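Packing the Car for an Air Show – Tips From Our Kitchen Table

8 Apr 2018

Air show season is nearly here and I can't wait! We've been going as a family since the kids were small enough to sleep through a jet display (they really did, in ear defenders, under a picnic blanket), and over the years we've gotten pretty good at feeding everyone from the trunk of a car. A few of you asked how we do it, so here goes.

Start with the cooler the night before. Freeze your water bottles three-quarters full and lay them flat along the bottom, then leave the lid shut until morning. They do the work of ice packs and you get to drink them in the afternoon, when the line for the water tap goes halfway down the taxiway. Juice boxes freeze well too, but give them a couple of hours in the shade or you'll be chewing them.

Sandwiches need to survive wind. Airfields are flat and open and a paper plate will be three rows back before you've found the mustard. I've given up on anything with loose filling and make rolls instead: egg salad, ham and cheese, or my friend Davina Rankin's chicken and celery one, which is wonderful cold. Wrap each roll tightly in wax paper, twist both ends like a candy, and write the filling on it in pencil. Everyone eats straight out of the wrapper – no plates at all.

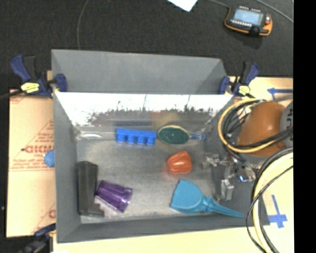
Unpacking at the field goes so much faster if the small stuff isn't buried. We used to throw sunscreen, earplugs, wipes, bottle opener and radio batteries into one big sack, and somebody would always be elbow-deep in it when the best display came over. Now they travel in a wide, open bin that sits behind the front seats. Plain gray is my favorite for this, with lots of space left between things, because a bright blue piece of plastic jumps right out at you against it and something clear and shiny can vanish against a shiny side. So I put a strip of colored tape on every clear bottle and case we own. Try it, it takes five minutes!

Folding chairs: check the feet before you leave home. If the rubber caps are missing, the legs will sink into soft grass and you'll spend the flying display tilting slowly to the left. Old tennis balls with a slit cut in them work a treat. A dab of candle wax on stiff hinges helps as well.

Bring two blankets, a thick one for the ground and a light one for shoulders. It can be hot at noon and miserable by four, especially at the September shows. Shake a picnic blanket out and let it dry over a door before you fold it away – I forgot once and the smell was really something.

For fuel or grease marks on clothes (you will lean on something), rub in plain dish soap as soon as you get home, leave it half an hour, then wash as warm as the label allows. Don't put it in the dryer until the mark is gone, as the heat can set it.

Last one, from Iona Crichton, who has parked in more muddy fields than I have: keep a pair of old car mats in the trunk. If the wheels spin on the way out, wedge them under the driving tires and ease off gently, with everybody standing well clear. They're good for changing boots on too.

Next time I'll write up the flask soups. The tomato and lentil is worth getting up early for.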